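Notes on clearing samples for the Plukumar tape

3 Sep 2023

The second Plukumar tape is mastered and the sample log is closed, so I am writing down how we handled the paperwork while I still remember it. I make the beats and keep the session files. Dineo Nel raps on most of it, Lenni Pitkänen cuts the records, and Urho Lappalainen mixes. The label is Clatell, meaning Neusa Honorato, a laptop and a shelf of unsold cassettes.

The first tape had no log. I chopped whatever was on the turntable, bounced the loops to 16-bit files with names like "horns3_final" and threw away the project folders when the drive filled up. In January Neusa got an email asking where the piano on the third track came from. I couldn't tell her. We pulled the track. Lenni thought it came from a library record he had sold by then, and we never confirmed it.

For this tape I started a plain spreadsheet before making any beats. Each row is one piece of recorded sound I didn't make myself. The columns are source artist, title, label and catalog number, time in and time out on the original, what I did to it (pitch, stretch, filter, reverse), which of our tracks it appears on, and whether it can be heard in the instrumental alone. The last column is status: open, cleared, replayed or dropped.

By the end of the writing sessions the log had 54 rows. Most were drum hits and short bits of speech. I left every one of them in the log, including the kicks. A one-shot kick is still a piece of someone's recording, and I would sooner have the row than argue about it later.

A sample touches two separate rights, and it took me too long to keep them apart in the log. The recording (the master) usually belongs to a label or whoever paid for the session. The composition belongs to the writers or their publisher. If you lift a loop you need both. If you replay the part with your own musicians, you don't need the master, but you still need the composition if the part is recognizable as the song. I split the status column in two after about a month and had to go back over everything.

Kumaresan Rodrigues replayed the bass and Rhodes lines for us at Aaltonen, the rehearsal room under the bicycle shop. He works from the original at full speed, then plays it at our tempo, so the feel comes out different from a pitched-down loop. On "Gosoven" this was a problem. The original loop was pitched down four semitones and the drag in it came from the slowed attack of the notes. We fixed it by having him play at the original tempo and key, running that through the sampler at 12 bits, and then pitching it down the same four semitones. Urho added a low-pass filter at 6 kHz and a bit of noise from a blank groove. Dineo couldn't pick ours out from the old one on headphones. I could, by the decay on the last note of the bar.

Final count: 14 tracks, 17 rows replayed, 2 cleared through the owners and the rest dropped or swapped for sounds I recorded myself. The replacement snares are me hitting a practice pad and a phone book. They needed more compression than I like.

A few things I changed in the session setup, for anyone who works the same way. Every sampled channel is now color-coded and carries the row number in its name, e.g. "R31 brass." Raw captures go in a read-only folder at 24-bit/48 kHz and are never edited in place. Lenni's scratches get their own rows, which he complained about. A transformed two-word cut from a rap record is still a sample, and Neusa had to write to people about those too.

She also asks for split sheets now before the mix starts. Ours are one page: legal name, writer share, producer share, signature. Dineo and I split the writing evenly on everything except "Gosoven", where the original writers hold part of the composition.

The cassettes are at the duplicator. Files go up when Neusa has the last signed page back.

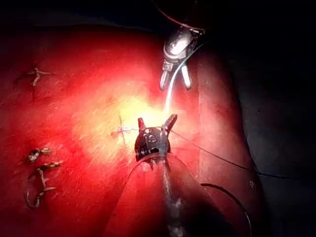

If I replay a bass line myself, do I still have to clear it?

The composition, yes, if the line is recognizable as part of the song. The master isn't involved once none of the original recording is in your track, so you are dealing with the writers or their publisher only.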